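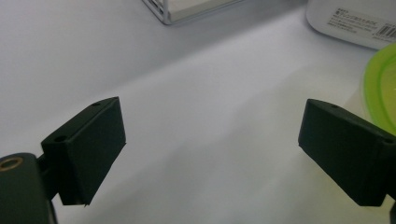

The Munport workshop builds its hand-held grippers to one pattern, and the pattern has been revised 3 times. I went on the Friday open evening in October 2022 to see the current version, which the group calls Follero. Kourosh Kazemi does most of the mechanical work and had one on the bench. The fingers are dark rectangular pads with beveled edges, two small round holes in the top of each, facing each other on narrow brackets. A brass-colored threaded insert is set into the upper surface of the body. The covering on the left pad is slightly frayed at one corner, and pad wear is the item at the top of the group's list of open faults.

Kazemi prints the bodies on a machine in the back room. He puts the inserts in with a soldering iron and a drill press used as a guide, power off. Earlier bodies had screws driven straight into the plastic, and the threads stripped after a few rebuilds. He now allows a little extra wall around each insert and has had no cracks since March.

The opening between the fingers is 70 millimeters on the drawing. Golnar Akbari, who handles the measurements, said the printed parts come out slightly under and that she corrects for it in the calibration file. Her procedure takes 18 minutes: close, zero, open to the stop, record, repeat with a gauge block. I watched it once through. The second reading did not agree with the first, and she loosened the left bracket, reseated it and began again.

Recording is done on the same tables. The tasks are kitchen work, mostly moving containers and lifting things in and out of racks. The log stood at 2,887 recordings when I visited. Faith Ndung'u reviews them and rejects any in which the fingers leave view or the tracking jumps. She would not give me a rejection rate — the criteria changed over the summer and the older sessions have not been rechecked.

The arm that will eventually use the recordings is at the other end of the room. It is a secondhand unit on a steel plate, and Houshang Shahbazi is replacing its wrist so that it accepts the same finger brackets. The wrist was in pieces. He expects the cable routing to take longer than the machining.

Parking is on the street side, and the entrance is the second door, marked Nolska. Visitors may handle the grippers but are asked to leave the bracket screws alone.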